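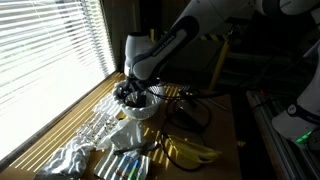
*The table by the window, with the white bowl at the back*

I finally started on the window table. It has been the landing spot for everything since we moved to Ledatwood, and I swear things breed on it. You set down one white cloth, you come back after lunch, and there's a family of them!

My plan was simple: bowls get to stay, fabric goes in a drawer, paper gets read and then (mostly) recycled. I gave myself 42 minutes, the length of one podcast episode, and off I went.
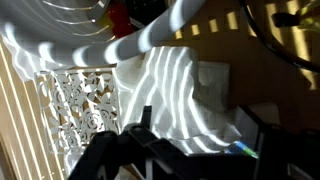

The fabric pile took most of that, of course. I can't fold anything without stopping to decide if I still like it, and I have a weakness for scalloped edges and ruffles and anything with roses on it. My grandmother's house was full of that stuff and I used to think it was so fussy. Now I own more of it than she did, I'm pretty sure. I kept nearly all of it. Two tea towels went to the rag bag and I felt very stern.
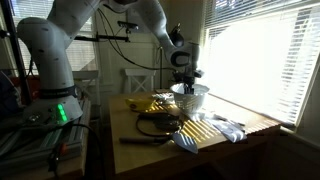
Bowls were where I got stuck. I have a cupboard for them, but it's over the fridge and I need a stool to reach it, so anything I put up there is gone until Thanksgiving. I want the ones I use out where I can grab them. The yellow bowl is the one I'd save in a fire, and I like it toward the back of the table, with the white colander over on the sunny side. The colander is so deep it'll take a whole grocery bag of green beans, and in August that matters.

I did look at a shelf from Huvetti for all this, but it was 700 with shipping and I closed the tab fast. There's a thrift place on Trirkesis Road that gets little wall racks sometimes, so I'll try there first.
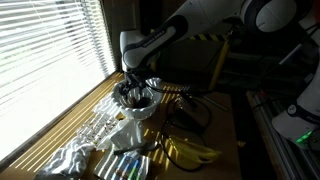

Oh, and the blinds are staying. I'd been thinking about curtains, something sheer, and then I sat there with my coffee while the stripes came in across the wood and changed my mind completely. I do need to dust them, though. Every single slat.

Next up is the paper, and then the drawer under the Onishi rice cooker, where all the takeout menus live.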